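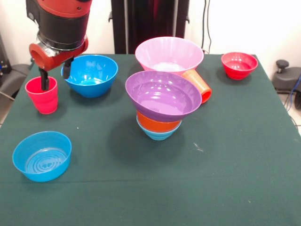 Have you ever stayed in a hotel and wondered who does all the work? A big hotel is like a tiny town packed into one building, and it never completely goes to sleep! Take breakfast. At home you might need a cup and a bowl, perhaps a pinkish-red cup and a bright blue bowl like these ones on the green cloth. Now think of a hotel with 200 guests, all of them hungry, and all of them wanting theirs before nine o'clock. That is a mountain of washing-up, and it's only the first job of the day.

Who is awake at night?
When you are tucked up in bed, the night porter is at the front desk. At the Clanell Hotel in Brikusville that person is Nahuel Pereyra. He lets in guests whose trains are late, answers the phone and walks along every corridor to check that the fire doors are shut. He also gets the newspapers in. His "lunch" is at two in the morning (usually soup!).

The bakers and cooks arrive while it is still dark. Bread goes into the oven first, then the porridge goes on, and the eggs wait until people start coming down the stairs. Cooks look at a list that tells them how many guests are staying, and whether anyone can't eat nuts, milk or wheat. A good list means less food in the bin.
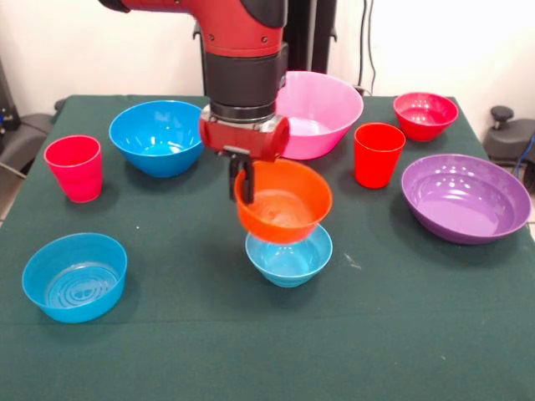
How does your room get clean?
Housekeepers do this, and they are amazingly quick. Celeste Ibarra has 12 rooms to clean in one shift. She opens the window, strips the bed, cleans the bathroom from the top down and does the floor last of all, walking backwards to the door so she leaves no footprints. The sheets slide down a chute to the laundry in the basement. What a brilliant ride that would be, if you were a pillowcase!

How does the hotel know you are coming?
When your grown-up books a room, the hotel's computer marks it as taken for those nights, so that no other family can book it too. At the front desk, Folasade Osagie gets your key card ready. The card holds a secret code that opens your door and no one else's. When you go home, the code stops working.

Words to know
Check in: to arrive and collect your key.
Check out: to give the key back and leave.
Vacancy: a room that is free tonight.
Lobby: the big room just inside the front door.

Written by Zulema Yáñez. Last updated 08/06/2020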